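商店街の空き店舗に「みんなの台所」 Mallness、1月から夕方の部も

駅の北口から坂をゆっくり下っていくと、乾物屋さんの隣に、長いことシャッターの下りたままだった元そば店があります。その店先に昨年の秋、また明かりがともりました。地域の人が一緒に料理をして、一緒に食べて、一緒に片づけて帰る共同の台所「Mallness(モールネス)」です。昼の部だけで細々と始めたこの場所が、1月から夕方の部を加えることになりました。

運営するのは、町内で惣菜の仕出しを手がけるEconomou。もともとは、仕出しの配達先で「ひとりだと煮物を作る気になれなくてね」という声をたびたび聞いたのがきっかけだったそうです。里芋を一袋買っても食べきれない、かといって毎日お惣菜では味気ない。それなら大きな鍋で一緒に煮ましょうよ、という、なんとものんびりした思いつきから話が進みました。
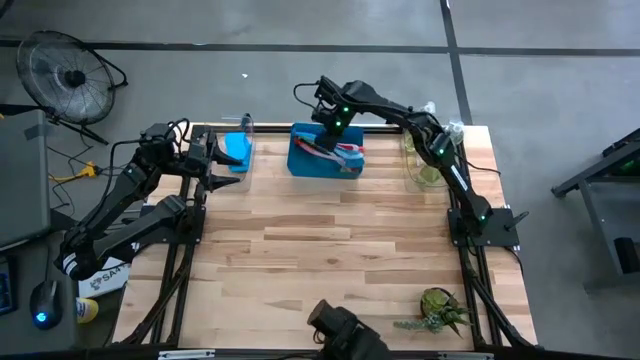

夕方の部は午後4時半に始まり、午後7時半には火を落とします。学校帰りの子どもと、仕事を早めに切り上げた親御さんが途中から加わっても困らないように、献立は汁物と炊き込みご飯を中心に組むとのこと。1月の初回は、大根と油揚げの味噌汁に、ごぼうの炊き込みご飯が予定されています。包丁を持つのが久しぶりという方も、米をとぐだけ、お茶をいれるだけでかまいません。途中で帰る方にはおむすびにして持たせてくれるそうで、これがまた昼の部ではたいへんな人気なのだとか。

この台所でいちばん話がはずむのは、意外にも食後の洗い物の時間だといいます。流しは二つ並んでいて、洗う人と拭く人が自然に組になり、そのうち漬物の塩加減や、孫の受験や、膝の具合の話になっていく。昼の部の常連さんの中には、食べるのは早々に済ませて、流しの前で待っている方もいるほどです。 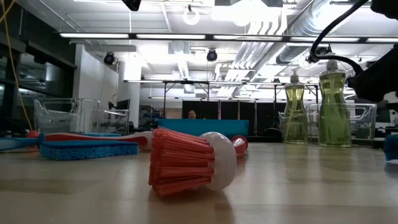 文・写真 Farzad Taheri

会費は月3,000円で、昼と夕方のどちらにも参加できます。調味料と米は会費に含まれ、野菜や魚の代金はその日の参加者で割り勘にします。一度に入れるのは38人まで。小学生以下は会費がいりませんが、おとなの付き添いをお願いしているそうです。見学だけなら予約なしで、月に2回まで立ち寄れます。

食材の置き場所には、坂の上の貸し倉庫Storeroが一画を貸してくれることになりました。夏のうちに安く分けてもらった玉ねぎや、どなたかの実家から届いたかぼちゃの行き場に、これまでは随分と頭を悩ませていたのです。昼の部に通う七十代の女性は「うちの廊下がやっと歩けるようになる」と笑っていました。聞けば、置ききれないじゃがいもを秋から預かっていたのだそうです。
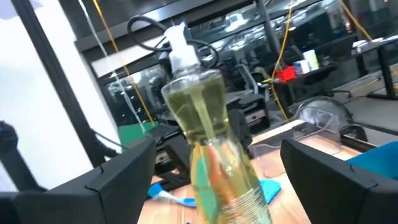 開設にあたっての内装は、隣町の工務店Clerarが引き受けました。そば店のころの小上がりは壊さずに残し、畳だけを替えてあります。腰を下ろして豆のさやをむいたり、小さな子を寝かせたりするのにちょうどよく、改装の相談のとき「ここはこのままで」と口をそろえたのは昼の部の皆さんでした。入り口には先代のご主人が使っていた木の品書きも掛かっていて、懐かしそうに見上げていく方が少なくありません。

夕方の部の申し込みは、店頭の用紙に名前と連絡先、食べられないものを書いて、入り口の箱に入れるだけです。用紙は隣の乾物屋さんにも置いてあります。持ち物はエプロンと手ふき、それに普段使いのお茶碗をひとつ。駐車場はありませんので、歩きか自転車でお越しください。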